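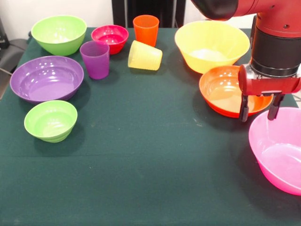 *Figure 1. Bowl and cup sorting setup, gripper lowered at the orange bowl.*

## 4. Grip loss during lift

The Parnivberg sorting task was run over 2 days in August with the arm controlled by our Pakby script. Each trial is one pick: approach, close on the rim, lift, carry, release. Of 300 trials, 194 ended with the item in the correct stack. This section covers the failures during lift, which we had not planned for in the test protocol.

### 4.1 Symptom

The fingers closed on the rim and the script reported a good grip. Within the first part of the lift the fingers opened slightly and the item dropped. No error was logged. The fault was more common with bowls than with cups, and it grew worse late in a session.

### 4.2 Cause

Hidayah Krishnan compared the finger position log with the motor current log. The current limit was set to 155 mA in the startup file, a value left over from the Mahmoudi foam block exercise. The limit was enough to close the fingers – it was too low to hold them closed once the item's weight acted on one side of the rim. The "good grip" flag was set at first contact and never checked again, so the script carried on with the lift.

### 4.3 Safety note

On one trial the arm continued to the release point with a bowl hanging from a single finger. The operator pressed the stop button. The arm halted, but the fingers lost power and the bowl fell on the operator's side of the table. The Plenton lab rules cover arm motion only and do not mention dropped items.

### 4.4 Changes

- Current limit moved to the task file and raised.
- Grip flag checked at every step until release.
- Lift speed halved for bowls.
- Operator stands behind the floor line during carry.

The changes have been tested on cups only. Bowl trials will be repeated before the data in Section 5 is updated.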